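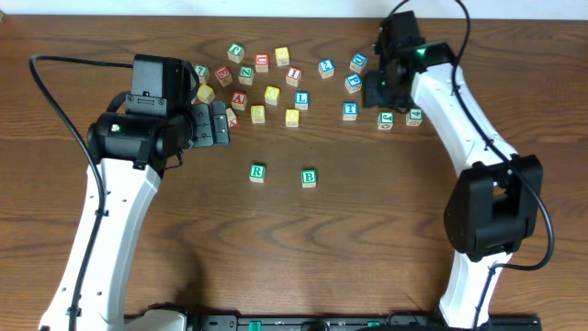

Clemby Celebrity Rumor Headlines, data card

Version 2 of the collection. Maintainer: Kazimír Vrabec, Viseditz.

What is in the collection

Clemby is a set of 3000 short texts about entertainment gossip: breakups, engagements, feuds between singers, reality show exits, surprise babies. Each text has a headline and the first paragraph as an editor at the gossip site Kisadwood published it. The site gave us its archive for this use, and we are grateful for it.

All names of persons were replaced before we received the files. A singer in the text is called SINGER_A, her former boyfriend is PARTNER_A, and so on. If the same person comes back in another text, the letter may be different. Please do not try to connect the texts to real people. It would be against the license, and also the replacement was done in such a way that many details do not fit together anymore.

Files

headlines.tsv – the main table, one text per line
labels.tsv – the label of each text and the initials of the annotator
guidelines.txt – the instructions our annotators worked with
removed.txt – identifiers of texts which were in version 1 and are not here

Columns in headlines.tsv

id: a number, stable between versions
topic: one of 9 topics, for example breakup, wedding, feud, comeback
headline: the headline, with the original capital letters and exclamation marks
lead: the first paragraph
source_type: what the text itself says is its source, for example "a friend", "a post", "the star", or empty

The field source_type is empty more often than we expected. Many leads simply say that something happened and do not tell who said so. We left these empty and did not guess.
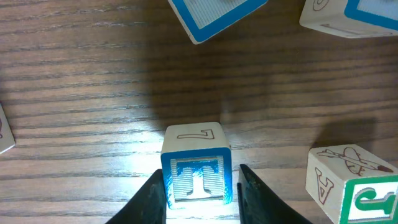

Viseditz, September 25, 2026

Changes in this version. The topic "prank" was merged into "feud" and "breakup", depending on how the story ended. The encoding of the lead column is now UTF-8 in all rows. In version 1, the texts from June had broken apostrophes, and several users wrote to us about it. Thank you for your patience.

Labels

Every text has one label:

confirmed – the same site later published that the story was true
denied – the same site later published a denial or a correction
open – there was no later article

Please note that "confirmed" means only that the site confirmed itself. We did not call any agents or publicists. A story about an engagement can be labeled "confirmed" because the second article repeats the first one with a new photo caption. This is a weak point of the data, and you should mention it if you publish results.

How the labels were made

Two annotators read each text together with all later articles that had the same internal story number. When they did not agree, Kazimír decided. The most difficult cases were couples who separated and came back together before the second article. For these, the guidelines say that the label belongs to the claim in the headline on the day it was published, so a breakup which lasted for one weekend is still "confirmed".

The tool for annotation was Kramer, a small program written in our office. It is not included, but the export format is described in guidelines.txt.

Known problems

The headlines are strongly exaggerated and the leads often are not. A model trained only on headlines will learn that three exclamation marks mean "denied", at least for the wedding topic.

Around 20 texts appear twice with a changed headline. We kept both copies and gave them the same label.

There is more about women than about men, and stories about a woman's body or age are common. We removed the worst of them, see removed.txt, but the tone of the rest is still what it is in such magazines.

License and contact

Free for research and teaching. Commercial use needs a written agreement with Kisadwood. To report a wrong label, send the id and a short reason to the maintainer – corrections are collected and go into the next version.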